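3.2 Cable grasping in a furnished room

The manipulator was assembled in a shared workshop from an Arboleda arm kit and a Movton controller board. The fingers were printed there in black, each with an elongated cutout to save weight. A small camera is fixed at the wrist. Trials were run in a bedroom with the furniture left standing, so that the gripper had to work close to table legs, walls and loose cords (Fig. 4, three parts).
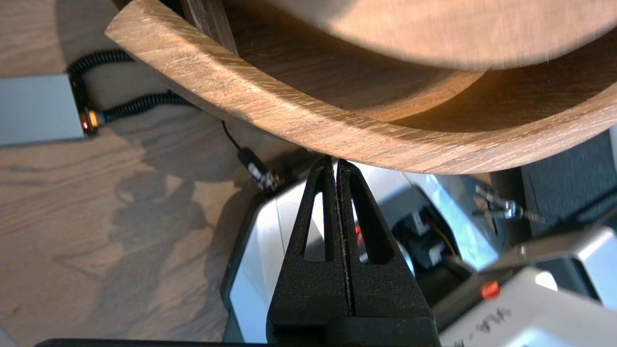 3.3 Choice of target

Coiled cable was selected after February bench tests in which straight cord of the same diameter gave few failures. A coil changes length under load, and its silhouette varies with tension, which degrades the depth estimate near the fingertips. The second view places the coil in context, between the wall socket and a round side table that carries a corded telephone. 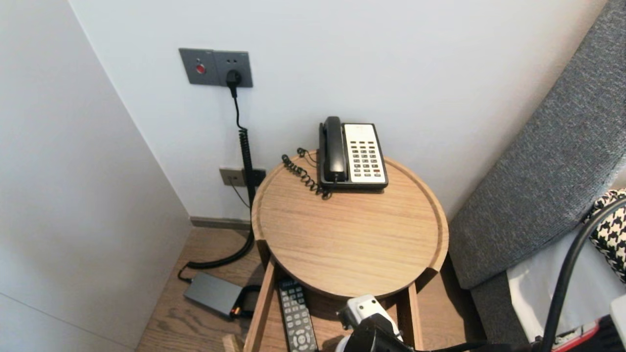 Gestier objected in review that a coil is an easy target, as its turns give the fingers something to catch on. Allus replied that the turns also let the cable roll out sideways when the closing force is low.

Both effects appear in our logs. Of 44 attempts, 30 ended in a stable hold; 10 of the remaining failures were sideways slips. Closing speed was the same in all runs. 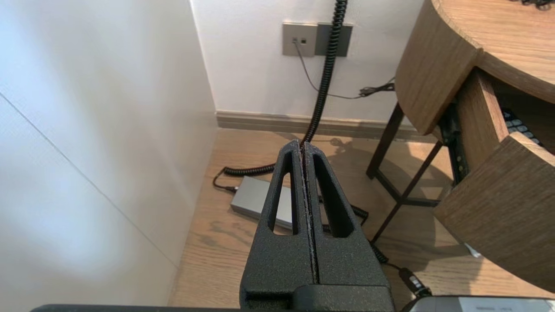

The approach direction was therefore limited to within seven degrees of the normal to the cable axis, estimated from the last wrist image before closing. Wider limits shortened planning time but gave no gain in completed grasps. Tension was not measured directly; motor current served as a proxy, sampled by the controller board and filtered before use.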